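Hilo: lo que he aprendido traduciendo manuales de instrucciones

Tiempo de lectura: 4 minutos

1/ Llevo media vida traduciendo manuales de electrodomésticos al español. Es literatura de enorme tirada y ningún lector. Abro hilo, que hoy tengo una entrega y por tanto ganas de hacer cualquier otra cosa.

2/ El manual medio me llega en un inglés escrito por alguien que lo tradujo de otro idioma en el que, sospecho, ya no se entendía. Mi trabajo consiste en adivinar qué quería decir el abuelo de la frase.

3/ Ejemplo real, de una campana extractora Plandlow: «Do not permit the appliance to be surprised by the child». Estuve una mañana entera decidiendo quién asustaba a quién. Al final puse «Manténgase fuera del alcance de los niños», que es lo que se pone cuando uno se rinde.

4/ Las advertencias ocupan la mitad del documento. Cada una es la cicatriz de un juicio. Si lees «No utilice el horno para secar calzado», hubo un zapato, hubo un horno y hubo un abogado.
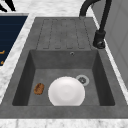

5/ Luego está el problema del español «neutro». El cliente pide un solo texto para veinte países y yo tengo que escribir sin decir grifo, llave, canilla, pila, fregadero, bacha ni tarja. Prueben a explicar cómo se lava una pieza sin nombrar dónde.

6/ Mi solución de cobarde es «la zona de lavado». Suena a aeropuerto, pero no ofende a ningún país. El castellano neutro no lo habla nadie y se entiende en todas partes, como el jazz de los ascensores.

7/ Una vez escribí «enchufe» y el revisor de Allcombe me lo cambió por «tomacorriente». En la siguiente entrega escribí «tomacorriente» y me lo cambió por «enchufe». Facturé las dos.

8/ Se paga por palabra. Esto explica muchas cosas del estilo de los manuales, por ejemplo «proceda a efectuar la realización del encendido». No digo que lo haya escrito yo. Digo que en septiembre hubo que cambiar la caldera.

9/ Las memorias de traducción merecen hilo aparte. Son programas que recuerdan todo lo que has traducido y te lo ofrecen de nuevo. La mía tiene 2713 frases sobre bisagras y ninguna sobre la felicidad.

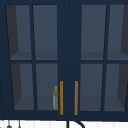
10/ El montaje de muebles es otro género y exige otra moral. Ahí todo es «con suavidad». Encaje con suavidad, gire con suavidad, presione con suavidad hasta oír un clic. El clic no llega. El lector, a solas con la pieza G, empieza a presionar con otra cosa.

11/ A Martens le traduje un folleto que decía «necesitará 2 personas». En la versión francesa eran «dos adultos». En la alemana venía el par de apriete. En la mía conseguí colar «con paciencia» y me lo publicaron. Es mi obra más personal.

12/ Sobre los dibujos: el muñequito que sonríe cuando lo haces bien y se entristece cuando lo haces mal ha hecho más por la comprensión internacional que todo mi gremio. Le tengo manía profesional.

13/ Lo peor es la tabla de «Resolución de problemas». Columna uno: «El aparato no funciona». Columna dos: «Compruebe que está conectado». Columna tres: «Contacte con el servicio técnico». Entre la dos y la tres cabe una carrera universitaria y se la saltan.

14/ Me preguntan si leo los manuales de lo que compro. Por supuesto que no. Tengo una batidora Pulham desde hace años y solo conozco una de sus velocidades. Traduje yo el manual. Sé que hay más, incluso recuerdo haberlas adjetivado.

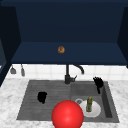
15/ El encargo más largo fue de 70 páginas para una cafetera. La novela que tengo en el cajón va por menos. La cafetera, además, tiene mejor estructura: planteamiento, nudo, descalcificación.

16/ También hay alegrías. Una lectora escribió a la empresa para avisar de que en el paso de limpieza faltaba una coma. La empresa me reenvió la queja muy seria. Yo la imprimí. Alguien había llegado hasta el paso de limpieza.

17/ Y no, la traducción automática no me ha quitado el trabajo todavía. Ahora me mandan lo que ha hecho la máquina y me pagan la mitad por arreglarlo. La semana pasada un «tapón de rosca» venía como «enchufe romántico del hilo». Lo dejé un rato en pantalla, por compañía.

18/ Me escribe el cliente. Que si pueden ser 2000 palabras más para mañana, y que «es todo muy repetitivo, así que irá rápido». Vuelvo a la zona de lavado.

Comentarios

tilde_perdida: Soy de Rosario y confirmo que «zona de lavado» no me ofende. Me deprime, que es distinto.

mueblista72: Lo de la pieza G es verdad. A mí siempre me sobra la G.

lagartija.sur: ¿Y el hilo de las memorias de traducción para cuándo? Lo digo desde el gremio y con la caldera también en las últimas.

noleoinstrucciones: Yo sí sequé unas zapatillas en el horno. No hubo abogado, pero hubo bomberos.

Contacto | © 2019 Todos los derechos reservados | Volver arriba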